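Štefánia Beneš
Dec 5, 2019

Thread on the alignment tool we've been rewriting at Cudus since September. It takes recordings from handheld grippers and head cameras and puts them on one timeline. The internal name is Skotari.

The old version trusted the clock on each device. Left gripper, right gripper and head camera each wrote their own timestamps, and we lined them up once at the start of a recording. By the end of a long one the streams had drifted apart far enough to matter for grasp timing.

The new version fits offset and drift together. For each pair of streams it looks for stretches where the same motion shows up in both, then fits a line through the matches. Two numbers per pair, stored with the recording.

We pull that motion from two places. One is the IMU in each device. The other is the square markers on the grippers as seen by a head camera. When both sources are good they should agree to within a frame. When they don't, the recording gets flagged and goes to a person.

Ran it on 987 recordings last week. 111 were flagged. Salvador Gouveia went through all of them by hand and sorted them by cause.

Biggest group: the gripper was out of the head camera's view for most of the recording, so there were very few marker detections to fit. Second biggest: both hands nearly still for long stretches. A flat signal matches anything.
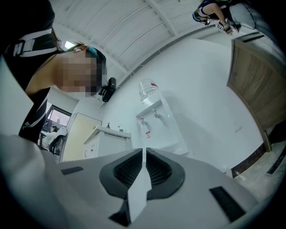
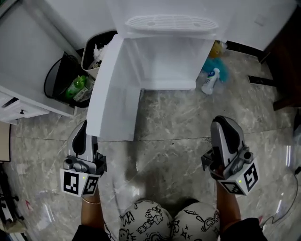

Marker detection is still the slowest stage. We run it at full resolution on every fourth frame, then track corners in between. Cutting resolution in half made it faster and lost most of the detections near the edges of the wide-angle view, so that got reverted.

Does a gripper need to be visible to the head camera the whole time for the alignment to work?

It needs to be visible for a few separate stretches, ideally one near the start and one near the end. The drift fit needs points that are far apart in time. Between those stretches the IMU is enough. With only one visible stretch you get the offset but a poor drift estimate, and the tool will say so.

On lens distortion: do the marker pose on undistorted corner points and leave the image alone. Our first pass undistorted the whole image, which stretched the edges badly and blurred the small markers. Corners first, then undistort just those points. Cheaper too.

Marker IDs bit us as well. Left and right use different IDs, and the mapping lives in a config file. One config had them swapped. The fit still converged – two hands doing similar things look alike to a correlator – and the result was wrong by a plausible amount. There is now a check that compares each gripper's IMU against both sets of markers and complains if the other one fits better.

That check caught 2 more swapped configs in the older Farina recordings. Both fixed and rerun.

Still open: dropped frames. If a camera skips frames and numbers the rest as if nothing happened, a straight line is the wrong model. Salvador has a branch that splits the fit at jumps. It passes 106 of our regression clips and breaks a few short ones, so it stays a branch for now.

The viewer (Makcombe) reads the new format as of this morning. Open a recording, press D, and you get the drift plot under the video. Old files load fine, they just have no plot.

Next on my list is moving the flag threshold out of the code and into the config. I'll add to this thread when the dropped-frame branch is merged.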